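17.2.24

Um sechs wach, vor dem Wecker. Draußen Regen, der gegen Mittag in Schneeregen überging. Den Vormittag wieder mit Großvaters Wetterheften verbracht. Heft 14 ist jetzt abgeschrieben, es endet mitten im April 1930. Die Schrift wird gegen Schluss schlechter, vermutlich hat er da schon mit dem stumpfen Bleistift geschrieben, den er im Heft davor zweimal erwähnt.

Er notierte jeden Morgen dasselbe: Temperatur am Küchenfenster, Wind, Niederschlag, dann ein Satz zum Tag. »Kuh von Bruvik im Garten.« »Brot zu dunkel.« Mehr steht oft nicht da. An drei Tagen fehlt die Temperatur, ich habe die Zeilen leer gelassen und nichts ergänzt. Das Wort Falar kommt wieder vor, diesmal mit einem Pfeil nach Nordwest. Ich hielt es lange für einen Wind, inzwischen glaube ich, dass er die Anhöhe hinter der Ziegelei meinte. Auf der Karte von damals finde ich sie nicht.

Gegen elf rief Aksel Grímsdóttir an. Sie hat die Seiten gelesen, die ich ihr geschickt hatte, und meint, ich solle die Abkürzungen stehen lassen und hinten ein Verzeichnis anlegen. Damit bin ich einverstanden. Bei der Rechtschreibung sind wir uns nicht einig. Sie würde alles lassen, ich würde die offensichtlichen Verschreiber verbessern. Wir haben es vertagt.

Mittags Linsensuppe von gestern, danach kurz zur Post. Das Päckchen mit den Archivmappen war da, 20 Stück, säurefrei. Zwei haben geknickte Ecken, ich behalte sie trotzdem. Auf dem Rückweg nasse Füße — die braunen Schuhe müssen zum Schuster.

Am Nachmittag die losen Zettel sortiert, es sind wohl um die 300. Viele sind bloß Rechnungen, Saatgut, Petroleum, einmal eine Brille. Ich lege sie nach Jahren ab, und was kein Datum hat, kommt in eine eigene Mappe. 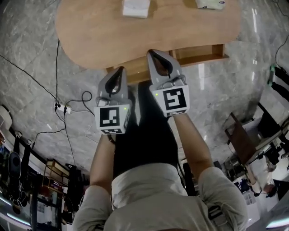 Die undatierten machen mir am meisten Mühe. Bei manchen hilft das Papier: Das karierte hat er erst später benutzt. Bei anderen bleibt nur der Inhalt, und der gibt wenig her. Auf einem steht bloß »Frost, Bohnen hin«. Das kann in jedem zweiten Jahr gewesen sein.

Abends noch eine Stunde gelesen, dann die Heizung im Flur entlüftet. Sie gluckert weiter. Morgen Heft 15 anfangen und Aksel wegen der Verschreiber zurückrufen. Milch fehlt.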